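# About Alton

Alton makes examples. If you want a machine to learn how to pick up a mug, somebody has to show it a mug being picked up, and then show it again with the mug a little to the left, and again with the light turned down, and again until everyone in the building has gone off mugs. We are the somebody. Our customers build the learning systems. We send them the thing the systems learn from, neatly labeled and on time, and they get invited to give the talks.

The company was started by Huguette MacPherson, who had spent nine years writing software for warehouse conveyors and wanted to work on something that moved less predictably. She got her wish. Alton began as two people and a rented room above a tile store, and our first product was a set of recordings of a simulated arm failing to open a drawer. We sold it. There's a market for failure if you label it properly, and that has been a comfort to all of us at one time or another.

## What we do all day

Most of our work happens in simulation. We build rooms – bedrooms, kitchens, the odd hallway – put a robot in them, and have a person drive it through a household job from start to finish. Every run is recorded from several viewpoints at once. The view from the robot's body shows where it is and what it's facing. The views from behind the grippers show what the fingers are up to, which matters a great deal in the last inch or two and looks like abstract art the rest of the time.

Simulated rooms have their advantages. You can change the floor before lunch. Nothing you drop needs sweeping up. The rent on a bedroom is zero, and we've furnished ours with a freedom none of us enjoys at home.

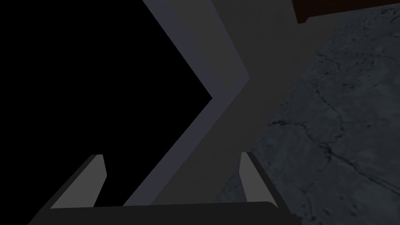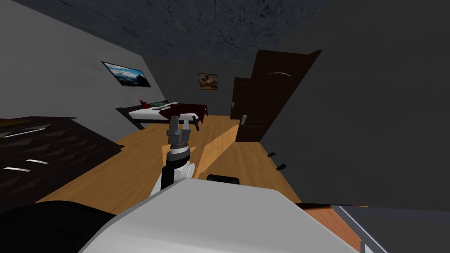

The people who do the driving are called operators, and they're the reason the company works. A new operator trains for four weeks before any of their runs go to a customer. The first week is mostly spent learning how much of picking things up they've been doing without thinking since they were a baby. By the fourth they've stopped leaning sideways in their chair to help the arm around a corner. (Some never stop. We bought chairs without wheels.)

Each run then goes to a reviewer, who watches it through and writes down what happened in plain words: reached for the pillow, missed, reached again, got it. Reviewers are picky people and we pay them to be. A run with the wrong label is worse than no run at all, and we'd like it to be caught here, by someone who's annoyed about it, before it gets taught to a robot as good manners.

## A few things we believe

We keep the misses. A set made up of nothing but perfect grabs teaches a system that the world is a very cooperative place, and then it meets a fitted sheet. So we leave in the fumbles and the second tries, marked as what they are, and the customer decides what to do with them.

We don't pad. If a job needs 60 good runs, we don't deliver 40 and a lot of copies with the wallpaper changed. Changing the wallpaper is fine. Calling it new work isn't.

We write things down in everyday language. Our house tool for labeling is called Bistix, a name that won an office vote in March and has been regretted ever since, and its one firm rule is that a label has to make sense to a person who has never seen a robot. Huguette tests this on her mother.

## Who we work with

Femach was our first steady customer and is still with us, in spite of the drawer. They want bedrooms, lots of them, with things left in the way. Pitkänen came to us for kitchens and sends back the most thorough comments we get from anyone, including one memorable page on the proper angle for a spoon. We've kept it. It's on the wall by the coffee machine.

We also take small jobs from schools and student labs when there's room in the schedule, at a price we don't mention to Femach.

## Working here

There are now over 9 of us, depending on how you count the two part-timers who share a desk and, we sometimes suspect, a login. The office is still above the tile store. You'll need patience, steady hands and a high tolerance for watching somebody else nearly get hold of a sock. A background in robotics is welcome but not required; one of our best operators used to decorate cakes, and her runs are the ones the reviewers fight over.

If you'd like to drive for us, or you have a system that needs to be shown how the housework is done, write to the office and tell us which job you hate doing most at home. We'll probably put you on it.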